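Closstead 可伸缩沥水架：用了五个月之后

厨房翻新的时候，我们把原来的单槽换成了不锈钢双槽，台面换成白色大理石。洗碗机在搬家时处理掉了，家里两个大人一个孩子，碗全靠手洗，沥水就成了问题。以前那种放在台面上的塑料沥水篮，底下的托盘三天不倒就一层水垢，石材台面又怕积水，所以这次决定买架在水槽上的。

看过三款。Backlund 的是卷帘式，收起来最省地方，但管子之间的间隙放不住小杯子。Pludent 的是固定长度，最窄的一档也比我家的槽宽出一截，架上去两头不平。最后买的是 Closstead 的灰色可伸缩款，标称最长可以拉到56厘米，我家的槽用不到那么长，还有余量。

安装谈不上安装，从盒子里拿出来，两边拉开，架到槽沿上就行。说明书只有一张纸，字很小，讲的主要是承重和清洗。伸缩的滑轨刚开始偏紧，要两只手拉，用了一个多星期以后顺了一些，现在单手也能推，只是左边总比右边先动。

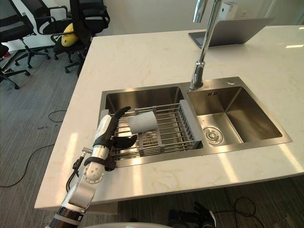

Gunnel Vik 在商品页下面的留言说法跟我不太一样：她家的用了半年，滑轨越来越松，放一口铸铁锅上去，架子会往里缩一点，她后来只拿它放碗和杯子，锅还是擦干了直接收柜子。

这一点我没有遇到，不过我也很少往上面放重东西。平时就是饭碗、盘子、马克杯，偶尔一口小奶锅。盘子竖着插比较稳，深一点的汤碗只能扣着放，占地方。一家三口一顿饭的量刚好放满，来客人就要分两批洗。筷子和勺子没有专门的位置，我另外用一个旧玻璃瓶装着，放在窗台上。要是厂家能配一个挂在侧边的筷笼，我愿意多付一点钱。

沥水速度没什么可挑的，水直接落进槽里，晚上洗完，早上起来基本是干的。杯子倒扣时杯口那一圈会留一点水，稍微斜着放就好。

清洁方面，灰色不显脏，但是水垢还是会有，主要积在伸缩那一段的接缝里。我们这边水硬，大约两周要处理一次。试过白醋，有效，味道重。后来用 Zindosel 的除垢粉，温水化开，泡二十分钟，再拿旧牙刷刷接缝，冲干净就行。注意别把这类东西洒在大理石上，会咬出印子，我家台面靠水龙头的地方已经有一小块发乌，是我自己不小心弄的，跟架子没关系。

防滑垫是另一个小毛病。两头各有一片软胶垫，右边那片第三个月开始翘边，我用厨房胶粘了一次，到现在没再掉。给客服写过信，回信的人叫 Elsa Brekke，隔天就答复了，寄来一副新的垫子，没要运费。新垫子我还收在抽屉里没换。

占槽的问题买之前要想清楚。双槽的人家可以一边洗一边沥，影响不大；单槽就比较麻烦，洗大锅的时候得先把架子连同上面的碗一起挪开。我妈家是单槽，看了我的也想买，我劝她还是用台面款。

价格不算便宜，比 Pludent 那款贵一些，比 Backlund 便宜。满分五分的话我给四分，扣在滑轨和胶垫上。买之前先量槽的内宽和外宽，两个数都要，商品页上只写了一个。

十月补充：滑轨右边也开始有点涩了，滴了两滴食品级润滑油，好一些，过段时间再看。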